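Tallus dual-arm: head camera view rolled after head swap

weldrod_272
Looking for a second opinion on a Tallus mobile dual-arm, mostly run in simulation right now. We replaced the head unit on the real machine Thursday and carried the new mount values over to the sim model. Since then the head view is heavily rolled. Arms home correctly and joint readings match. Base reports level.

pgain
Which file did you carry the values into? The Semple loader reads mount rotation in degrees. The service printout is in radians.

weldrod_272
Degrees, checked twice. Roll is entered as 25.

pgain
Then that is your tilt. Nominal roll on that mount is zero. Set it back and reload.

mistdale_maint
Disagree. Don't zero it until you know where the 25 came from. On our cell at Mistdale a bad value like that came from a bent bracket. Zeroing hid it for a week – then the wrist calibration started to drift. Put a square on the bracket first.

pgain
A bent bracket on the real machine does not tilt a render. The sim only knows what is in the file.

mistdale_maint
It does if the file was filled from a calibration run on the real machine. He said he carried the values over.

giledent_user
Post a view with both grippers up. Easier to rule out the arms.

weldrod_272
Both arms raised, base stationary, new mount values loaded.

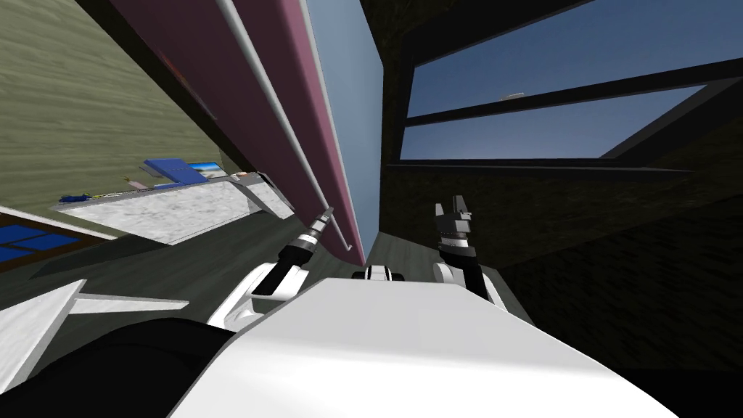 Head view in sim, new mount values. Left gripper by the pink panel, right gripper in front of the dark wall.

giledent_user
Walls, counter and window are all running diagonal. I would look at the mount before touching either arm. Giledent's checklist has you torque the bracket screws, run 400 frames against the target board, then write the file. Did you run the full set?

weldrod_272
No, stopped at 20. Will pull the cover, check the bracket with a square and repeat the run before I edit anything.

pgain
Fine, but keep a copy of the old file. I still say zero the roll in sim and leave the bracket as a separate job.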